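# Label your plugs, both ends

Writing this fast before I have to leave, so forgive the state of it.
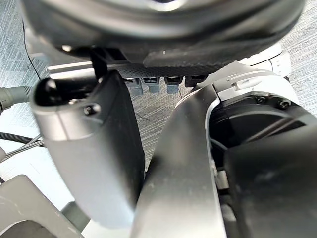 My position: every cord in a home or a workroom should carry its name at both ends, and anyone who skips it is borrowing time from whoever has to crawl under there next. Usually themselves. In my case always myself.

I got here by way of a bad evening in October. Moved a desk. One desk, four feet to the left. Three gray plugs, all the same size, all the same gray, and I pulled every one of them at once like a fool. Then sat on the floor until past eleven trying to work out which was which. The lamp was easy. The rest, no. I plugged the speakers into the scanner's supply and got a smell.

Zoi Athanasiadis, who I share the room with, said I should have taken a picture first. Fine, true. But a picture tells you where the plug was, it doesn't tell you what it feeds once it goes behind the cabinet with all its cousins. A label does.

People say color coding. I've tried color coding. You buy the little rings, you decide red is power, blue is network, and then the red runs out and you use orange and now orange is also power, except for the one orange that was there before. Write the word. PRINTER. LAMP, LEFT. It takes a marker and a bit of tape. Freezer tape holds better than masking tape, masking goes to crumbs after a summer.

The other camp is the bundlers. Tullio Negri is a bundler. Everything zip-tied into one fat rope, very handsome, goes down the wall like a drainpipe. I helped him swap one cord out of that rope last spring and we cut 11 ties to get at it. Eleven! And nicked the jacket on a cord that was perfectly good. He put new ties on the same afternoon. We are still friends but I won't pretend it's a system. Tidy is how it looks, and I think we've all been sold tidy by the people who make the ties, the sleeves, the boxes with a slot in the lid. Jekley wants 83 dollars for a cord box. It's a box.

Use hook and loop strips if you have to bundle at all. They come off. Leave slack, a hand's width at each end, more if something moves or gets pulled out for cleaning. A cord that's tight when everything is sitting still is going to be too tight the first time somebody leans on the shelf.

While I'm at it – screws. Small black screws, the ones that hold a cover or a bracket. They go in a cup with a lid, and the cup gets a label too. Same argument. I have a jam jar in the hall closet with maybe 100 of them and I could not tell you what a single one belongs to, so in practise I own zero screws and a heavy jar. Evdokia Zervas tapes hers to the underside of the thing they came out of. Looks awful, works every time.

And dust. Whenever you're back there anyway, wipe. A dry cloth, plugs out. The gray fuzz that collects around the sockets isn't going to leave on its own and you've already done the hard part, which was getting down on your knees.

The complaint I hear is that it looks fussy. Little flags of tape hanging off everything, like a yard sale. Martim Rocha told me my desk looked like evidence. OK. It does, kind of. But he called me two weeks later asking which of his two identical black cords was the router, and I had to say well, Martim, I can't see it from here, what does it say on the end?

It said nothing. He unplugged both, and lost a call with his landlord.

I'm not asking for a weekend project. Do one cord next time you unplug it for some other reason, then the next. Both ends, I said that already. The wall end is the one that people forget and its the one you'll want when you're lying on your side with a flashlight in your teeth. I still have the scanner and the two hall lamps to do, and I'm out of tape.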